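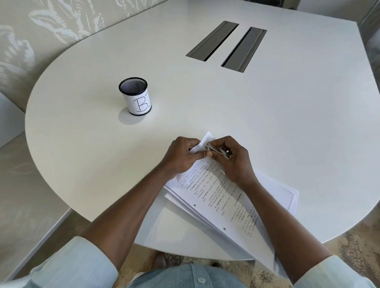
Old paper takes more room in my apartment than old clothes, and every July I take one evening to make it smaller. I start with the thick stapled sets, the letters from the building office and the course handouts. Before the papers go to the scanner the staples must come out, and for this I like a small metal staple remover better than a knife or my nails. Lift the corner of the top sheets with one hand and put the jaws at the staple with the other. If the staple is a heavy one, turn the stack over first and open the two legs with a butter knife. Then it comes out from the front without a hole as big as a pea.

Keep a jar lid on the table for the staples. I used to drop them on the floor and say I would vacuum later, and I found them with my foot.

What to keep and what to throw

Last year I had 191 sheets in the kitchen drawer alone. I kept 49. My rule is simple: papers with a signature or a stamp stay on paper, and everything else can be scanned or thrown away. Manuals I throw away if the maker has them on its website. I kept only the one for my Kemine rice cooker, where my mother wrote the water amounts on the back page.

Receipts printed on shiny paper become pale after some months. Copy them early, and don't store them in plastic sleeves — mine went almost white there. A paper envelope in a dark drawer is better.

Binders

Two-hole sheets and three-hole sheets do not live well together. I brought many two-hole papers from abroad, and for a long time I punched them again for American binders, so they looked like cheese. Ah-rin Lim told me to buy one two-hole binder and leave them alone. It cost nearly 9 dollars and I should have done it the first winter.

When a hole is torn, a ring sticker is enough. If you have none, put clear tape on both sides of the sheet and punch again through the tape.

Paper that curls or smells

Sheets that were rolled can be put under heavy books for two nights, with the curl facing down. For a smell of basement, put the papers standing up in a box with an open cup of baking soda in the corner. Close the lid and wait one week. The soda must not touch the paper.

Don't iron the receipts! The shiny ones turn black. I did this with the receipt of my Zurneck fan, and after that the shop could not read the date.

Wilmer Ospina wrote to ask about glue marks from old labels. A little cooking oil works on glass and on metal boxes, but on paper it leaves a stain. For paper I use only a soft white eraser, and slowly.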